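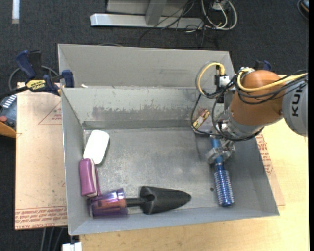

Worncombe workshop - bin notes
2021-09-19, bench log

Bin floor is more scuff than metal now. The darker band of scrapes on the back slope is the worst of it. Plola wants the lot polished; I say a worn floor is an honest floor, and cheaper.

Blue round brush is still the awkward customer. Smooth handle, fine. Bristly barrel, everyone's enemy. Keep it on the list for Betness anyway.

Wrapped bar counts as stock, item 11. Stock is not lunch.

To do:
- wipe the ledge, there's a white crumb of something on it
- decide if the hole in the floor gets a plug (open since March)
- ask Coman for 400 grit, 2 sheets

Filed under: Bench Notes, Bins & Bits
Worncombe workshop, ext. 1026 | Back to top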